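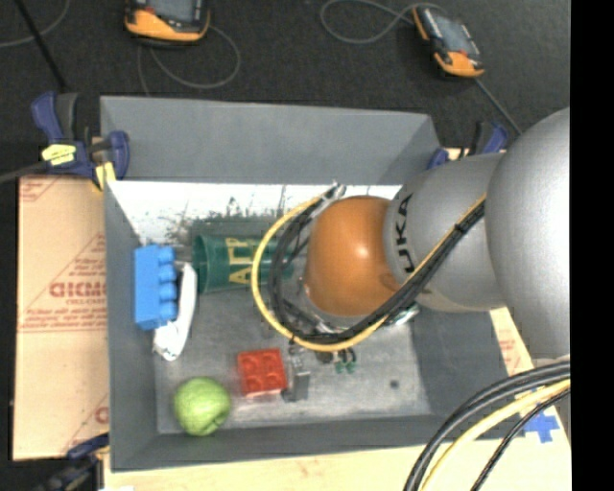
トップ > コラム > くらしと持ちもの

カテゴリ:言いたい放題

「とりあえず箱」をやめたい。いや、やめられてない。やめられてないから書く。

引っ越して27日。まだ段ボールが片付かない。中身が何かというと、前の家で「とりあえず」と書いた箱がそのまま来ただけ。その前の家からの分もたぶんある。開けてない。開けてないのに運賃は払った。600円の収納ケースに入れるために2,000円の棚を買って、その棚を置く場所がなくて、棚が箱のまま廊下にある。何をやってるんだか。

で、最近の片付け本。どれも「迷ったら手放せ」と言う。あれがどうにも好きになれない。迷うのは悪いことみたいに書いてある。迷う時間こそ持ちものとの付き合いだろうと思うんですよ。片方だけの手袋とか、何のネジかわからないネジとか、子どもが小さいころの何かのかけらとか。使うかと聞かれれば使わない。ときめくかと聞かれれば別に。でも捨てるとなると手が止まる。止まっていいじゃないか、と私は言いたい。

一方で、とりあえず箱には腹が立つ。迷ってすらいないから。迷うのを先のばしにして、ふたをして、見えなくして終わり。保留と放置は違う。ここを混ぜて話す人が多すぎる。

以前、Tilodvilleという町に半年いたことがある。大家が施建国(Jianguo Shi)さんという人で、玄関に浅い木の盆がひとつあった。家じゅうの「行き先の決まらないもの」は全部そこ。ふたなし。浅いからすぐあふれる。あふれたら日曜の夜に座って、お茶を飲みながらひとつずつ決める。戻す、人にやる、捨てる、また盆に置く。四つめがちゃんとあるのがいい。「また置く」を選ぶのに遠慮がない。同じ鍵が毎週盆に戻っていくのを私は何度も見た。どこの鍵か本人も知らない。でも毎週手に取ってはいた。

これだと思った。大事なのは量じゃなくて、浅さ。見えること、あふれること。深い箱はいくらでも飲みこむ。飲みこんだら忘れる。忘れたものは持ってるとは言わないと思う。

友人のMihăilăにこの話をしたら、それは暇な人のやり方だと言われた。まあ、そう。日曜の夜にお茶を飲んで鍵をながめる余裕のない家はいくらでもある。うちもない。洗濯もの、弁当、連絡帳、気づけば22時。だから盆が山になる週もあるでしょう。でも山になれば見えるんですよ。邪魔だから。邪魔なのが仕事なんだ、あれは。

収納の売り場に行くと、隠すものばかり並んでいる。ふたつき、引き出し、目隠しの布、ラベルまで付いてる。「その他」というラベル。あれを印刷して売ってるのはちょっとどうかと思う。その他と書いた引き出しの中身を言える人、手を挙げてほしい。私は言えない。

というわけで、5月のうちに段ボールを全部開けるつもりでいる。20箱。つもりつもりと書くと妻に笑われるので先に書いておくけど、一日一箱。開けたら床に並べる。分類はしない。並べて、邪魔だなあと思いながら暮らしてみる。踏んだら痛いものから順に行き先が決まるんじゃなかろうか。

昨夜ひと箱めを開けた。延長コードが四本と、使いかけの便箋と、Zulhamの土産物屋の紙袋。紙袋の中に紙袋。全部床にならべたまま寝た。今朝さっそく延長コードのプラグを踏んで、コードは三本ひとにやることになりました。便箋はまだ迷いちゅう。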